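# taka-cell-costs

Purchase list and spending plan for the two-arm garment cells at Damwood. The first cell is called Taka. A second one, Alcombe, is planned for November.

Maintained by Lucyna Olszewski. Prices are checked by Kofi Antwi before each order goes out.

## What is in this repo

- `cell_bom.csv` - every part needed for one cell, one row per part
- `quotes/` - supplier quotes as PDFs, named by part number
- `consumables.csv` - clothing, film, cable ties, spare finger pads
- `plan.md` - order dates and who signs for what

All prices are in pounds and exclude VAT. Delivery has its own column. Please don't add it to the unit price, as we did that in the first version and paid for it later in confusion.

## The cell

Each cell has two arms on one shared rail, inside an open frame of aluminium extrusion. The arms face each other over a flat floor panel and work on small piles of clothes. The walls carry a black-and-white pattern, and the cable tray runs below the front rail.

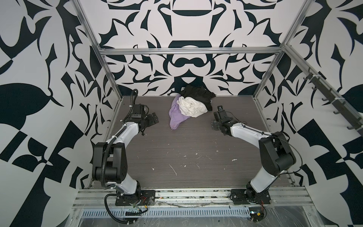
The arms are the largest line in the budget and the easiest to plan for, as they come as a pair on one quote. The smaller parts are harder. On Taka the frame, rail and base plates came to £3266, and we had put down much less than that. The Alcombe sheet uses the real figure.

Wiring was also under-budgeted. We allowed £200 for cable, conduit and connectors and went over it before the second arm was running. Ustyna Mykhailiuk has split wiring into separate rows so that we can see where it goes.

## Alcombe budget

| Item | Status | Notes |
|---|---|---|
| Arm pair | quoted | 6 week lead time |
| Frame, rail, base plates | £3266 | carried over from Taka |
| Grippers | £1812 | for both arms |
| Wall covering | not quoted | same pattern as Taka |
| Floor panel | not quoted | Benedicta to ask Ostapchuk for a plainer finish |
| Wiring | being revised | see `cell_bom.csv` |

Ostapchuk cut our extrusion last time and will do so again. Send them the drawing with the crossbar height marked on it.

## Consumables

Garments are bought second-hand in mixed lots. Afia Kyei keeps the list by colour and type - we want dark, white and coloured items in every lot. Lint and dust on the floor panel are a running cost too, so cleaning cloths and a hand vacuum are now in the sheet.

## Changing a price

1. Put the new quote in `quotes/`.
2. Edit the row in `cell_bom.csv` and fill in the `quote_ref` column.
3. Open a merge request and assign it to Kofi Antwi.

Rows with no `quote_ref` are treated as guesses and left out of the total.

## Known gaps

- No row yet for spare arm cables.
- Benedicta Acheampong is still waiting for a price on longer hook rails.
- Staff time is not counted anywhere in this repo.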